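Ticket: Lusten beamline, vacuum gauge 2 tripping interlock
Status: open / waiting on parts
Queue: Accelerator ops, Uveo ring

07:40
Came in to a dropped beam again. Interlock log says gauge 2 on the Lusten line went over threshold, valve shut, everything downstream sulked. Pressure back to normal by the time I looked. Same as last week. No alarm on the neighbouring gauge, so either a very local leak or the gauge is telling fibs.

08:15
Reset, valve open, beam back. Held 32 minutes. Tripped again.

08:50
Swapped the gauge cable with the spare from the Bineck cabinet. No change. Spare is labelled "good?" in marker, so take that for what its worth. Controller firmware is the version we've had since November, haven't touched it.

09:30
Pulled the archive. Spikes are square. Straight up, flat, straight down. Real gas doesn't do that, you'd get a tail while the pump catches up. Leaning electrical. Trend plots are in the shared folder under Lusten, colour key is wrong on the second one, red is the ion pump current.

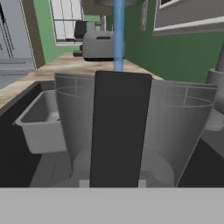
Justinas Žukauskas: Agree on square spikes but don't rule out the pump yet. Had the same shape on the Shokri line and it was the pump supply dropping out and dragging the ground with it. Check the pump current at the same timestamps, not the averaged one, the raw one. Averaged hides everything.

10:20
Raw current pulled. Pump is steady through all of the trips this morning. Not the supply then. Thanks Justinas, worth a look anyway.

10:45
Leak check with helium round the flange and the feedthrough. Nothing on the analyser. Did the bellows too while I was lying on the floor. Nothing.

11:30
Borrowed a scope. There's noise on the gauge signal every time the corrector magnet supply in the next rack changes setpoint. Not every step, just the big ones. Shield on the gauge cable is grounded at both ends, which the drawing says it shouldnt be. Drawing is old. Nobody has signed the revision.

12:10
Lifted the ground at the rack end. Noise way down. Stepped the corrector 11 times by hand, no trip. Leaving it like this over lunch with beam on.

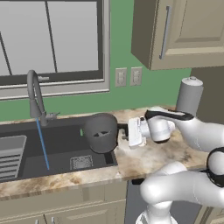
Uveo simulation: arm holding a mug by the handle near the sink.

13:25
Still up. Threshold not changed, please DON'T raise it to make this go away, it's there to protect the cavity.

14:05
One blip, below threshold, no trip. So better but not cured. Want the proper isolated connector in before I close this. Ordered through stores, centre aisle has none left. Cable tray also needs rerouting away from the corrector rack, seperate job, will raise it.

To do
- fit isolated connector when it turns up
- put the Bineck spare back, relabel it
- get the grounding drawing revised
- fix plot colours

If it trips tonight: reset once, note the time and corrector setpoint here, then ring me. Don't keep resetting.

T. Mizuno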